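Wetoria Leather Care Notes

A text dataset of repair and maintenance notes for leather goods, version 2

What this is

Wetoria is a collection of roughly 600 short written notes on cleaning, conditioning, stitching and generally apologising to leather. Most come from the bench books of small repair shops, typed up by Iresha Jayawardena over one very long February. The rest were sent in by people who heard there was a spreadsheet and couldn't help themselves.

Each note is plain text in UTF-8. There are no tables inside notes, although one contributor drew a boot in punctuation marks and we have left it alone.

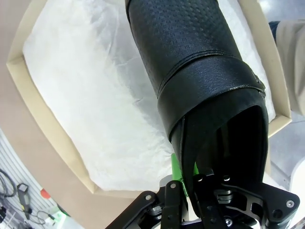

Fields

note_id: a number. Gaps in the numbering are deliberate, mostly.
item: shoe, boot, bag, belt, case, strap, other. "Other" includes a saddle and a chesterfield.
finish: smooth, grained, embossed, patent, suede, unknown. Unknown is the honourable choice and should be used more often.
colour: as the shop wrote it. We have kept "black", "blackish" and "was black" as separate values.
advice: the note itself.
source: a short code for the bench book. Restex and Luo are the two largest.

Spelling

Shop spelling has been normalised to Australian usage, so expect colour, mould and grey. Product nicknames are untouched. If a cobbler called something "the good goo", it is the good goo in the data, and no, we don't know which one it was.

Known problems

The Luo notes assume you own a finishing machine. The Restex notes assume you own nothing but a rag and an old toothbrush. Anyone training a model on both should expect some whiplash.

Advice on conditioner is contradictory. One camp says sparingly, the other says until your arm aches – we have not picked a side, and the advice field will not help you pick one either.

Suede is badly under-represented. Most shops wrote "told him to brush it" and moved on. 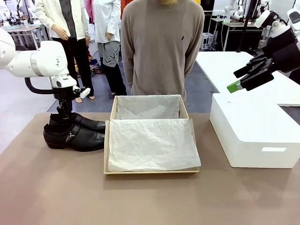

Black leather shoes, one with a silver-coloured buckle on the side strap.

Splits

The test split holds out the Savora notes entirely, as they were written by one person with firm opinions about laces. Please don't merge them back in to improve your score. We will be able to tell.

Licence and contact

Free for research and for settling arguments at the counter. Keep notes under 500 words when contributing, and send corrections to Iresha with the note_id in the subject line. Corrections without a note_id go in the same drawer as the odd laces.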